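December, late, with the kettle on

I am writing this down tonight while I still have it all in my head, and because I promised myself after the train museum that I would stop letting these outings slip away into nothing but a parking stub in my coat pocket. So. Today I went to the open day at Gultari, out past Wemstead, in the long gray building I have driven by for years and always took for a place that sold carpet.

I almost didn't go. It was sleeting when I got up and the car made its noise again. But I had signed up back in the fall, and they had sent a very nice reminder with a map, and I do hate to be a name on a list that doesn't show up. I got there a little before ten and they gave me a sticker with the number 764 on it, which I wore all day and have just now found on the sleeve of my good cardigan, where it has left a gummy spot. I hope white vinegar will take care of it.

They took us through in groups. Mine was mostly families, plus a couple in matching rain jackets who had driven over from Gadis and told everyone so. Our guide was a young woman with a cold, poor thing, who kept a tissue up her sleeve and talked right through it for over 60 minutes without ever sounding cross, even when one of the little boys asked her the same question about lasers at every single stop. (There were no lasers. He took it well in the end.)

The first room was the offices, which I will skip, though I liked that somebody had a fern. Then we went down a ramp and into what they call the bench room, and that is where I could happily have stayed until supper. I suppose I had pictured robots the way they are in the movies, all shoulders and sparks. The one they showed us was nothing like that. It was an arm doing a small, patient job with bits of wood, the sort of job my father used to hand me in his shop when he wanted me kept busy. Pick up a little round piece, hold it, carry it over, set it down. They had it going slow so we could follow, and they let us look at what the small camera down at its wrist was seeing, so that you were practically riding along with the fingers. 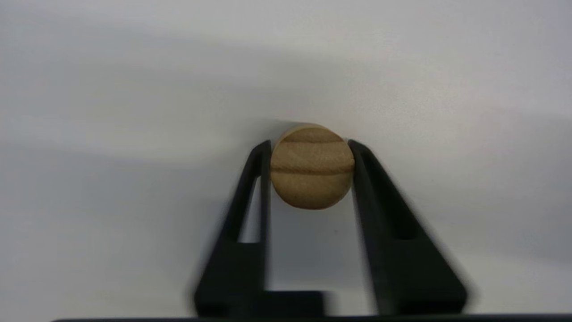 I stood there through so many turns of it that the group moved on and had to be called back for me! I don't know what it is. I think it was how gentle it looked. The guide told us the squeezing is the hard part, that too little and the piece drops, too much and it shoots out sideways like a watermelon seed, and that they spent two winters on just that. I said my piecrust was the same way and she laughed, and then coughed, and I felt bad for making her laugh.

There was a man beside me who wanted to know what it was all good for, in that voice people use. She answered him very sweetly. She said the work is meant for small shops that make toys and furniture, places where somebody sits and fits pegs all day and goes home with sore thumbs. I looked down at my own thumbs at that point. I did my years at the Manalo plant putting lids on tins, and I can't say I would have wept if an arm had come along and taken the afternoon shift from me. But I can't say I wouldn't have worried about my paycheck either, and I have been going back and forth on it the whole way home and all through my soup. I still don't know where I come down. Somebody in the back did ask about jobs, and the answer was long and I didn't follow all of it, and I would have liked it to be shorter.

After that they let us have a turn. You got a thing like a fat pen on a cord, and when you moved it a practice arm moved too, and the idea was to get a wooden ring over a post. I waited in line behind 13 people, nearly all of them under ten years old, and every one of those children did it on the first or second go. I did not. I knocked the post flat, and then I knocked it flat again, and the little laser boy came over and told me I was breathing too hard. He was right, too. I held my breath and got it on the next try and there was some clapping, which I enjoyed more than I should admit in writing.

Lunch was sandwiches on a folding table. The egg salad was good and the ham was dry. I had two cups of coffee and sat with the Gadis couple, who turned out to keep bees, and we talked about bees for so long that I missed the talk on motors. I'm not very sorry. I took the handout from it anyway and it's here by my elbow, eight pages of arrows.

What I keep coming back to is Dad's shop. He had a coffee can of leftover dowel ends up on the windowsill, and he'd let me sand them smooth and line them up by size, and I thought it was the most important work in the house. I can still smell that can. I haven't thought of it in I don't know how long, and I certainly didn't expect to be handed it back by a machine in Wemstead. I wonder who ended up with the can. I'll ask my sister when she calls, though she'll say it went in the yard sale along with everything else.

The drive home was slow, with sleet all the way to the bridge, and the noise in the car is definitely worse on hills. I need to call the garage first thing. Also vinegar for the cardigan, stamps, and birdseed before it all freezes over. They are having another open day in the spring and I put my name down before I left. The guide wrote it in for me, because her pen worked and mine didn't.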